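A Saturday at the Gamholm Open House

Posted 2020-05-10

I have been meaning to write this up since January, and then the winter got away from me, and then so did the spring, and it was only when I went looking for a recipe card in my coat pocket that I found the folded program from Gamholm and felt guilty all over again. Several of you asked me to report back after I went on and on about going, so here is the whole day, as well as I can remember it, with apologies for the delay.

For anyone who missed the earlier posts, Gamholm is the old feed warehouse out past the Durine exit that has been turned into a place for learning how to run a home. They teach mending, they teach pickling, they have a whole room where you can practice hanging wallpaper on a wall that gets stripped again every Monday. Twice a year they open everything up and you can wander through for free, although they do ask for 4 dollars if you want the lunch, and you do want the lunch.

Getting there

The drive took me longer than it should have. I followed the signs to Durine and went right on through it, because I was listening to the radio and enjoying myself, and had to turn around at the grain elevator. Parking is on grass, and in January that means mud with a crust on it. Wear boots if you go to the next one! I had on my nice brown shoes and spent the first half hour walking like a heron.

Inside it was warm and smelled of coffee and floor wax. You get a paper program at the door and a sticker, and then you are pretty much on your own. I like that in an open house. I have been to a few where you are marched around in a group and can't linger, and I am a terrible lingerer.

The mending room

I started on the ground floor with the mending, where two long benches were set up with darning, patching and zippers. I learned to darn from my grandmother and I was ready to be a little snooty about it, but they had a way of anchoring the first row that I had never seen, running the thread in well outside the hole so the patch doesn't pull away at the edges. I've done three pairs of socks that way now and they are holding beautifully. The woman beside me was working on a child's mitten shaped like a fox, and we got so involved in the question of how to save its ear that we both missed the first tour of the pantry.

No matter, there was a second one. The pantry is built like a ship's galley, narrow, with shelves on both sides and a little lip on each shelf so nothing slides off. They keep over 20 kinds of dried beans in there, labeled in pencil, and I came out wanting to go home and throw away every cardboard box I own.

Lunch, and the Gethin room

Lunch was split pea soup, brown bread, and a square of gingerbread that was gone before I had properly sat down. I ate mine on the stairs with a view of the mud.

Afterward I went up to what they call the Gethin room, named for the mill that used to stand next door. It's the biggest of the upstairs rooms and it was given over to the small stuff: sponges, pegs, scrub pads, dustpans, all the odds and ends that live under a sink and breed in the dark. There was a stall from Grakance, who make baskets and trays out by the lake, and I bought a tray I had no use for. (I've since found a use for it. It holds the mail.)

The part I had really come for was the talk on clearing a cleaning cupboard. I think I have mentioned my own cupboard here before. It is the one where you open the door with your foot ready. The speaker had a very calm manner and a very firm opinion, and her opinion was that we all start by buying containers when we should start by clearing a table. You pull out every last thing, you lay it all flat where you can see it, and you leave the container empty for longer than feels comfortable. Then things go back in by how often your hand reaches for them. Tall things are the last to go in, she said, because they make everyone give up on the rest.

She took questions for so long that the gingerbread people came up to see where their customers were. Somebody asked about half-used bottles and whether it's all right to combine them, and the answer was a very quick no. Somebody else wanted to know about drawer liners. I asked about brushes, and was told to hang them or lay them down but never to stand them on their bristles, which I have been doing for my entire adult life. 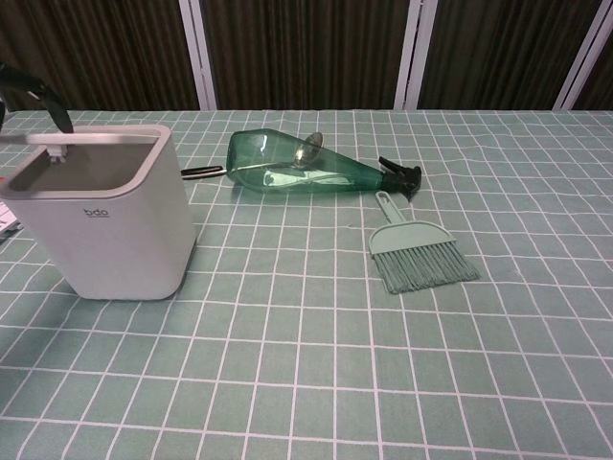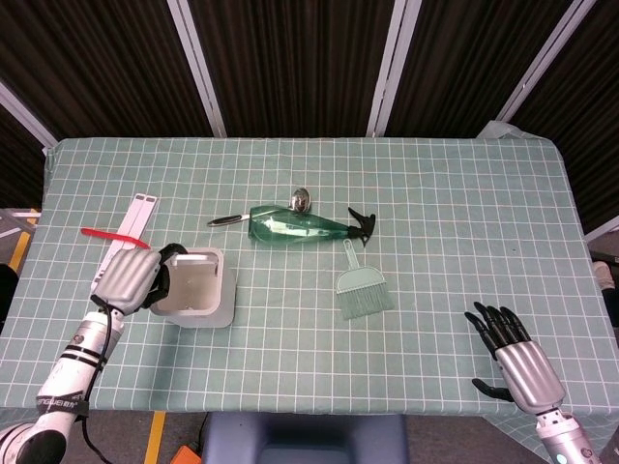

My own cupboard got the treatment the very next weekend, and I'm happy to say it has stayed done. I spread an old sheet over the kitchen table, hauled everything out, and went and made a pot of tea before I let myself touch any of it. I had seven spray bottles, if you can believe it, and I laid every one of them on its side like the green one on the table at Gamholm, so that I could read the labels and see how much was left. Five of them had barely an inch in the bottom. I also turned up a soup spoon that had been missing since before Thanksgiving, and I laughed out loud, thinking of the spoon lying by the spray bottle in the first picture. Mine is back in the drawer with its sisters. The little teal hand brush in that same picture is the kind I've been hunting for ever since, small enough for the crumbs along the back of the stove, and if any of you know of a store that carries them, please leave me a note. All I can find are the great big ones meant for a workshop.

For a container I went with a plain white one, and I put it on the middle shelf, where I can get a hand in without bending. I took a pale green tablecloth home in my head too, and have been pricing fabric. The oilcloth I like runs to 29 dollars for the length I need, so that may have to wait for a birthday.

A few practical notes for the next one, whenever it can be held. The upstairs rooms fill up after lunch, so go up first and leave the mending for the afternoon. Bring cash for the stalls. The coat racks are by the back stairs and there aren't nearly enough hooks. And the program lists the wallpaper room as closing at 2, but they let me in a good while after that, and a very patient young man showed me how to smooth a seam with a damp cloth. I still have paste on the cuff of my good sweater.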